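Two arms, one hanger, no progress
Workshop Builds > Home Automation

Saturday, June 15, 2019

tirlow_bench
Third month on the laundry build. Both arms are mounted and the Nullema controller has stopped rebooting whenever I breathe near it. The goal is modest: pick a thing out of the pile, get it onto a hanger. I've logged 364 attempts. Successes: 14, if you're generous about what "on" means.

Left arm has a towel by the corner, right arm has the hanger. Towels don't go on hangers that way, I know. It's the only cloth I'm not afraid of.

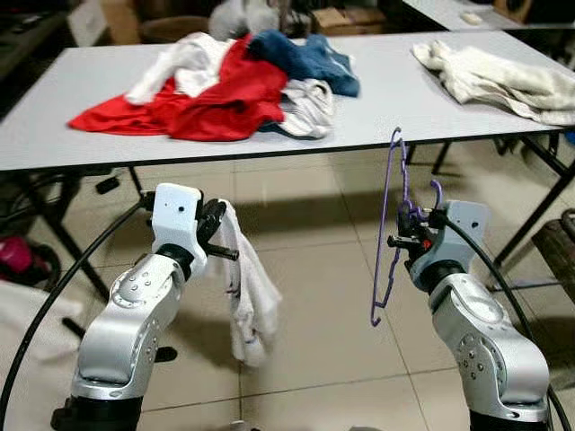 tirlow_bench
Thread starter, Workshop Member

Question for the room: do I keep the stock fingers or print softer ones? The shirts slide and the towel bunches up into a rope.

zapata_fan
Soft pads, every time. I put silicone on mine and the drops mostly quit.

gearlash
Disagree. Pads hide a bad grasp. Your towel is twisted before it gets anywhere near the hanger, so fix the pick first. Also, purple hanger, excellent choice.

tirlow_bench
The hanger came in a pack of 2. The other one is no longer with us.

zapata_fan
gearlash says "fix the pick" in every thread, including the one on garage doors.

gearlash
And was I wrong about the garage door?

offcut
Lovilix has a wrist sensor for $499. Or you could hang up the laundry.

tirlow_bench
Then what would I do with the arms? Trying pads on the left side only - will post numbers by September.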